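Resizing a long wig for the Zundero build

July 20, 2021

The costume is finished apart from the wig, so this post covers the wig. I ordered it from Sorau in June, in the shade they call ash. It arrived with a cap too large for me and fibre far too long at the back. Neither is a fault. The listing gives the cap size, and I did not read it.

Cap

The cap is a standard weft type with two elastic straps at the nape. Hooking the straps at the tightest setting still left slack over the crown. I took a dart in the netting on each side, behind the ear, and sewed it down by hand with polyester thread. Cotton thread frays against the netting after a day of wear. The darts should sit between wefts and never across one, or the fibre above will stick out sideways and no amount of steam will flatten it.

I checked the fit over a wig cap with my own hair pinned flat, and shook my head hard several times. It stayed put without clips. I will still use clips on the day. 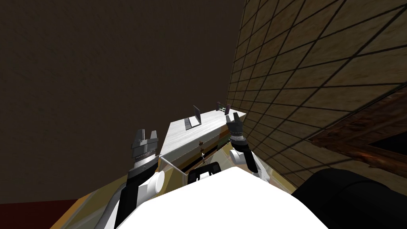
Length

Out of the packet the back measured 80 cm. The character's hair stops just below the shoulder blades, which on me is 50 cm from the crown. I cut in stages with the wig on a foam head at standing height. Cutting it flat on a table gives a different line, as the lower wefts hang from a lower point and come out longer than the top ones.

Scissors held vertically, small snips, comb, repeat. A straight cut across synthetic fibre looks like a broom. Thinning shears helped on the last few centimetres, though I went too far on the left and had to bring the right side to match.

Fringe

The fringe needs to hold three separate points. Tran spray, the strong one, was enough for two of them. The centre point kept dropping, so I back-combed the root, ran a thin line of clear glue along the inside and clamped it overnight between two pieces of baking paper. It dried clear. It is stiff to the touch, but this does not show at normal distance.

Do the fringe with the wig on your own head and not on the foam one. My foam head has a lower brow than I do, and my first attempt ended up well above my eyebrows. I had left enough spare to fix it, just.

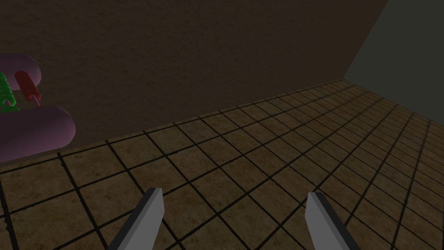 Two simulated gripper fingers, open, over a tiled floor.

Remaining work

The ends need one more pass with the steamer, and I want to add a second comb at the front of the cap before Aststead. Total time so far is 9 hours, of which the fringe took more than half. The wig was £44 with postage. I have put the offcuts in a labelled bag in case the fringe needs patching.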